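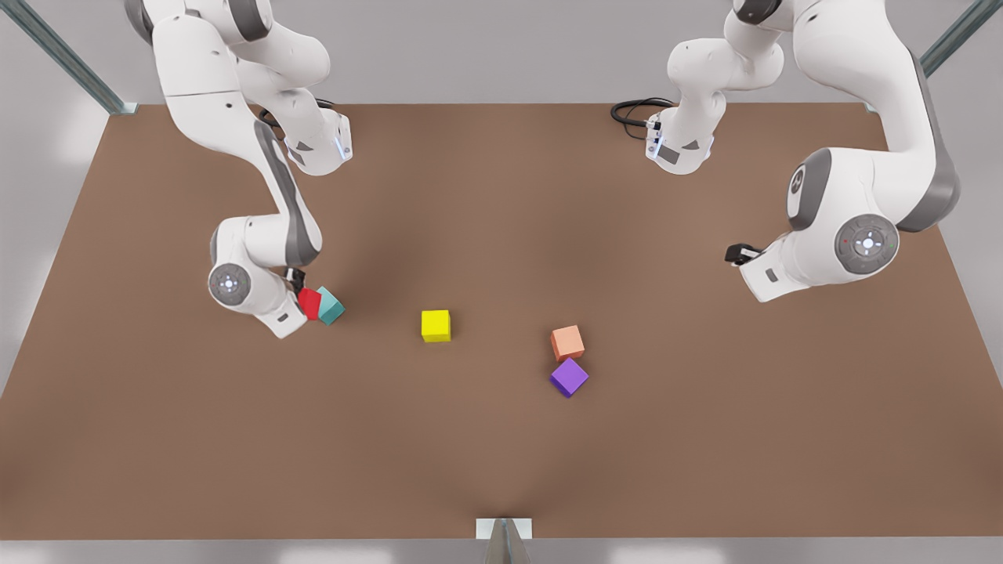

Posted Aug 6, 2022, by Farouk
Filed under: Visits and open days

I went to the open day at Stirenitz so that the rest of you needn't, and I see from the message below that at least one member came home happier than I did.

For those who weren't there: we had 14 minutes in the demonstration room, most of them spent looking at a screen. The task was blocks on a table, run in simulation, two arms, five cubes. The real pair of arms stood at the back with their covers on. I asked whether we'd see them move and was told November, "all being well".

> I thought Clarine was the best thing there by a long way. Two arms
> sharing one table and never getting in each other's road! They said it
> had done the block task 2,000 times without a collision. If the Sulov
> workshop had one of these we could forget about hand sorting. I'd
> be in favour of putting money aside now.

About those 2,000 runs. I asked, and they were all simulated. Clarine is the name of the planning software, by the way, and you can't order a pair of arms under that name. A simulated cube has no grease on it and no swarf stuck to the underside. Every one of them is roughly the same size, give or take very little. Our bins at Sulov are not like that, as anyone who has put a hand in one will know.

I also wonder how much sharing goes on. When the red and teal cubes were together at one gripper, the other arm was well clear of everything. That may be good planning. It may also be one arm working and one waiting, and I'd want to see a whole run with a clock on it before I called it teamwork. I asked for a timing and got a leaflet.

To be fair to them, the young man at the desk answered what he could and didn't bluff. He said the grip on two cubes close together was the hard part – I believe him – and that they had 9 people on the project, which is more than I expected.

As for setting money aside, I'm against it for now. We have 400 left in the tools fund and the pillar drill still needs a new belt and a guard. If they take the covers off in November I'll go again, and I'll bring a box of our own parts and ask them to try it.

Has anyone still got the leaflet? I left mine on the bus.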